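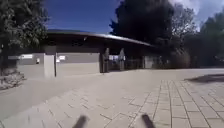
Walkers wanted for a path survey at Pralosdale

We need 14 people to walk the grounds at Pralosdale and tell us where the going is easy and where it isn't. I have my doubts about surveys like this. Grament ran one in August with a five-point smiley scale, and what came back was a page of smiles and no word on a single slab. Please don't apply if you want to be agreeable.

What you'd do

You walk from the paved area by the low building out along the tree-lined path and back, 2 times, with a notebook. Write down what your feet and eyes notice: joints between the paving stones, glare on the pale stone, the change from sun to shade on the asphalt, leaves near the edge. "Nice path" is of no use to us.
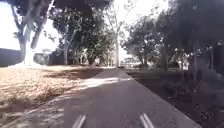
The asphalt path, with dry grass and leaf litter on the left.

I'm told the straight stretch is "intuitive for all users." Maybe it is. I'd like to hear that from someone with a cane, a stroller or bad knees before I repeat it to anyone.

Who can apply

Adults who can manage an hour outdoors at their own pace. We especially want people who use a wheelchair or walker, and people whose eyes are slow to adjust between bright light and shade. Landscape professionals are welcome, though you'll get the same notebook as everyone else.

What you get

$50 per person, paid when you hand in your notes. We won't promise that your comments will change anything. Forsberg, who are paying for this, have agreed to read all of them — I asked for that in writing.

How to apply

Leave a note for Liliana Costa at the Pralosdale office by September 16, 2018. Tell her in a few lines about the last path that annoyed you and why. Gunnel Åberg picks the walkers and will answer everyone, including those we turn down.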